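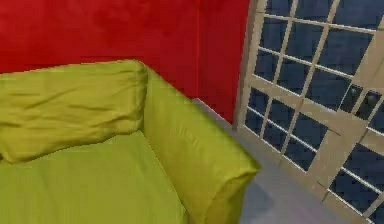 Chapter 4

Measurement Systems Analysis

Objectives

After completing this chapter, the student should be able to:

Distinguish between variation in a product and variation in the measurements taken of it.
Define bias, linearity, stability, repeatability and reproducibility.
Plan a basic gauge study using several parts and several operators.
Interpret the share of total variation due to the measurement system.

4.1 Introduction

The first three chapters treated data as given. A column of numbers was supplied, and the task was to summarize it, plot it, or compare it with another column. This chapter takes up a question that comes before all of those: how the numbers were obtained, and how far they can be trusted.

Every recorded value has two parts. One is the true value of the characteristic being measured, such as the thickness of a panel or the weight of a filled container. The other is the error added by the act of measuring. The two parts arrive together in a single figure, and no amount of staring at that figure will separate them. Separation requires a planned study in which the same items are measured more than once.

A measurement system includes more than an instrument. It covers the gauge, the person who uses it, the written procedure, the fixture that holds the part, and the conditions in the room. Two plants may own identical gauges and still have measurement systems of very different quality.

4.2 A Case: The Ancombe Plant

The Ancombe plant of Trusico, a maker of molded fittings, produces a spacer with a target thickness of 12 millimeters. During one week in June, the rate of rejected spacers more than doubled. The production team adjusted the molding temperature on Monday, and then adjusted it again when the first change had no clear effect. Rejections continued.

A quality engineer then set aside several rejected spacers and had them measured a second time by the other shift. Most of them passed. A number of spacers that had been accepted earlier were also measured again, and some of these failed. The molding process had changed very little. The two shifts were closing the gauge with different amounts of force, and a soft part measured under greater force appears thinner.

The case shows two costs of a poor measurement system. Good parts were scrapped, and the process was adjusted in response to differences that did not exist in the parts. The second cost is often the larger one, for each needless adjustment adds real variation to a process that had been steady.

4.3 Accuracy and Precision

In everyday speech, accuracy and precision are used as if they meant the same thing. In this book they do not. Accuracy refers to the closeness of the average measurement to the true value. Precision refers to the closeness of repeated measurements to one another. A scale that reads a 1000-gram reference weight as 1004 grams every time is precise but inaccurate. A scale whose readings scatter widely, but average 1000 grams over many trials, is accurate on average but imprecise.

Accuracy is described by three terms:

Bias: the difference between the average of repeated measurements and an accepted reference value.
Linearity: the extent to which bias changes over the working range of the gauge. A scale may show no bias at 700 grams and a clear bias at 1000 grams.
Stability: the extent to which bias changes over time.

Precision is described by two:

Repeatability: the variation seen when one operator measures the same part several times with the same gauge.
Reproducibility: the variation in the averages obtained by different operators who measure the same parts.

At Ancombe, repeatability was acceptable within each shift. Reproducibility was the source of the trouble. A study limited to one operator would have missed it entirely.

4.4 Components of Variation

When measurement error is independent of the true value, the variance of the recorded values is the sum of two variances:

Total variance = Part variance + Measurement variance

The measurement variance may be divided further:

Measurement variance = Repeatability + Reproducibility

Students should note that variances add, while standard deviations do not. If measurement accounts for 36 percent of the total variance, its standard deviation is 60 percent of the total standard deviation. Reports that quote one figure without stating which is meant are a common source of confusion — the same gauge can be made to look fair or poor by the choice of scale alone.

4.5 Plan of the Chapter

Section 4.6 sets out the crossed gauge study, in which every operator measures every part. Section 4.7 presents the analysis of variance for such a study and applies it to data from the Mandagi filling line. Section 4.8 considers destructive tests, where a part cannot be measured twice and a nested design is needed. Section 4.9 turns to pass-or-fail inspection and the agreement between inspectors, with data from the Virnow glassworks.

Readers who have not worked with the analysis of variance should review Chapter 3 before going on to Section 4.7. Data sets for the worked problems are listed by section at the end of the chapter.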